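Segmenting Long Household Tasks from Head-Mounted Video: A Software Pipeline
Project report, September
Setareh Esfahani

1. Problem

The Tulinon planner takes a task as a sequence of short skills, each with a start state, an end state and a contact mode for each hand. Writing these sequences by hand took most of last semester. This project replaces the manual step with a program, Drullus, that reads head-view recordings of a person doing a chore and proposes the skill boundaries. Only the software is covered here. No policy was trained on the output.

2. Data

The working set holds 523 clips of household chores. I set aside 33 of them for testing before writing any code and did not open them until the thresholds were fixed. Clips were resampled to 25 frames per second. Labels follow the Warraich schema, with one change: the original "hold" label was split into "hold rigid" and "hold deformable" so the planner can choose a different grasp controller.

3. Method

Drullus runs in four stages.

Hand tracking gives a wrist position and a pinch score for each hand. Missing detections are filled by linear interpolation when the gap is under five frames and left empty otherwise.

Contact estimation compares the fingertips with an object mask. A contact must persist for 200 ms before it is accepted. Shorter values produced a boundary every time a finger crossed in front of the object.

Boundary proposal places a cut wherever the contact mode of either hand changes. Cuts closer together than the contact window are merged, and the later timestamp is kept.

Export writes a Plallivia task file, which the planner loads directly.

The garbage bag clips needed the most work. The plastic has no fixed outline, and on a black bag the creases and highlights give the mask network false edges. In the sample below, both hands pinch the lower edge of the bag, one at each corner, and the correct label is "hold deformable" for left and right. The first version of the mask stage joined the bag to the large dark round shape behind it, so the object center was placed too far from the hands.
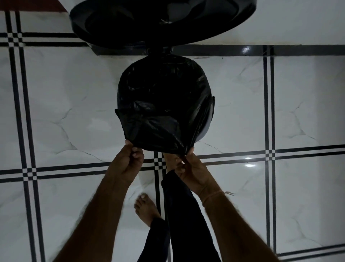

4. Changes to the mask stage

Two changes were made. First, the mask is now seeded from the pinch points and grown outward, with a limit on distance from the nearer hand. Second, bare feet and trouser legs are assigned to a "wearer" class and removed before contact is computed. Without this, a foot close to a hand could be reported as the held object.

The distance limit is a fixed constant. It works for bags and towels but truncates long items such as mop handles. A limit set by object class would be better and is left as future work.

5. Results

On the test clips, the new mask stage removed most of the spurious cuts in the bag and towel tasks. Rigid objects were unaffected. The remaining errors fall into two groups: late cuts when a hand releases slowly, and missed cuts when one hand hides the other. The second group cannot be fixed from a single head view with the current tracker.

All exported files loaded in the planner without edits. Execution on hardware was outside the scope of the project.

6. Running the code

Set the clip directory in config.yaml, then run the four stages in order. Each stage caches its output, so a change to the contact window requires rerunning only the last three.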